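Oil finish on a wood table going sticky after a week

Posted in Home and Furniture, 11 March 2021

Natsumi Tsuji
I refinished a big wooden table for our workroom in Nilliscombe and the top still feels tacky. I sanded it to 200 grit, wiped it down and put on two coats of Rillow oil with a rag. The second coat went on the day after the first. That was a week ago. If I leave a sheet of paper on it overnight the paper sticks a little when I pick it up.

The heating in the room is off most of the day and I would guess it gets down into the fifties at night. I'd like to start using the table again before May. Do I have to sand it all off, or will it dry if I leave it? Also, is it safe to put a rubber mat on it once it's dry? My old one left a dull patch.
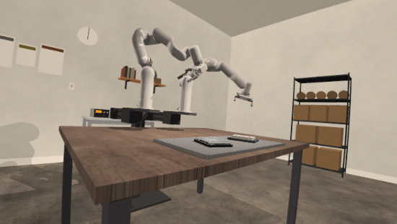

I have most of the can left, so a third coat is possible if that would help. The underside got one thin coat and feels fine.

yoshida_drelimville
Don't put a third coat on. Too much oil is your problem already.

Rin Sugiyama
The underside tells you what happened. One thin coat dried, two coats on top didn't, so the oil is sitting on the surface and the cold room is slowing it down. I had the same trouble with a bench and didn't need to sand it.

Put some mineral spirits on a clean cotton rag and rub a small spot near one corner. If the tackiness comes off, do the rest of the top in sections, turning the rag often, and wipe each section dry before you move on. Keep a window open and wear gloves. Then leave it alone with the heat on for 5 days. If it's still gummy after that you will have to scrape or sand, but try this first.

Lay the oily rags out flat outdoors until they are stiff. Don't ball them up in a trash can - they can heat up and catch fire with no flame near them.

On the mat, I would wait a full month after the top feels dry. Rubber can react with a finish and leave marks. Felt or cork is safer, and either way lift it now and then so the wood underneath gets some air.

Natsumi Tsuji
Thanks, both. I tried the corner and the stickiness came off on the rag. I'll do the rest this weekend and look for a piece of cork.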